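Chamado 3524 – Lembretes de consulta não saem para parte dos pacientes
Clínica: Sison Odontologia
Sistema: Wemine Agenda
Aberto em: 9 jul. 2023
Responsável: Theerawat Chaiyaporn

Relato: a recepção avisa que pacientes com limpeza marcada não recebem o SMS da véspera. Na lista de envios constam 329 mensagens com status "pendente". O problema aparece só nos retornos de profilaxia; canal e implante saem normalmente.

Teste 1: reenvio manual de uma mensagem. Continuou pendente.

Teste 2: saldo de SMS conferido. Há 1.000 créditos, não é falta de pacote.
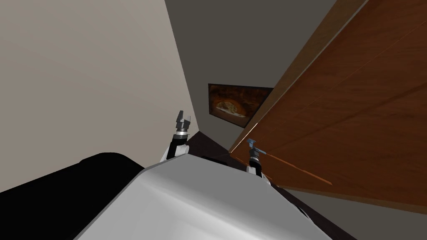 Teste 3: modelo de texto da profilaxia aberto para edição. O campo do nome da higienista foi alterado em janeiro e ficou sem a chave de fechamento. Corrigido e salvo.

Reenvio em lotes de 60, para não travar a fila. O primeiro lote saiu com status "entregue". Os demais foram agendados para depois do expediente.

Pendente: a clínica precisa conferir se o modelo de clareamento tem o mesmo erro. Não tenho permissão para abrir esse.

Status: aguardando cliente.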